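Chapter 7
Knots, Cords and Why Things Stay Tied 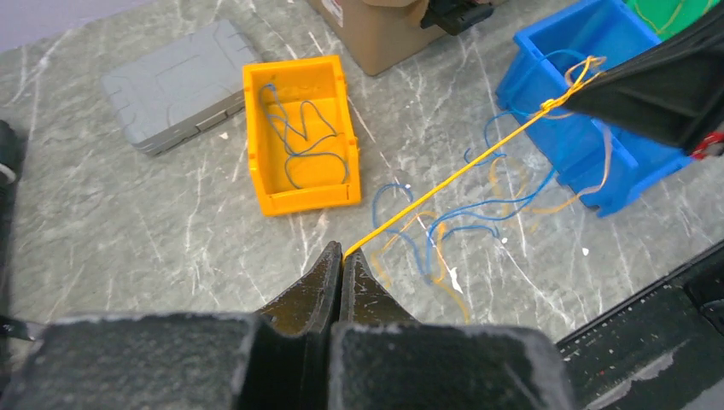
7.1 Before we start

I learned to tie my shoelaces badly. For years I did the second half of the bow the wrong way round, which gives you a granny knot with loops, and I thought everyone had to stop and retie their shoes twice on the way to school. When a friend finally showed me the other way, I was quite cross about all those wasted minutes!

So this chapter is about friction, but we're going to get at it through string. In Chapter 6 we slid blocks down slopes, and I know some of you found that a bit dry. String is more fun (and cheaper, too).

7.2 A first look at grip

Take a piece of cord and wrap it once round a smooth post. Pull one end and hold the other lightly. You'll feel the post doing part of the work for you. Now wrap it again, and again. Each turn multiplies the help you get, so the effect grows very fast. Say one end carries a pull of 1,000 newtons: with enough turns, you can hold the other end between finger and thumb.

A knot does the same thing, only the cord is wrapped round itself. The harder you pull, the harder the turns squeeze each other, and the squeeze is where the friction comes from.

7.3 What you will need

For the activities you'll want two metres of soft cord, a broom handle and a spring balance. Waxed cord is slippery, so keep it for Activity 7.4, where we want things to go wrong.

Read the safety note on page 98 before you hang any weights. Then turn over and have a go at Activity 7.1, with your shoes off if you like.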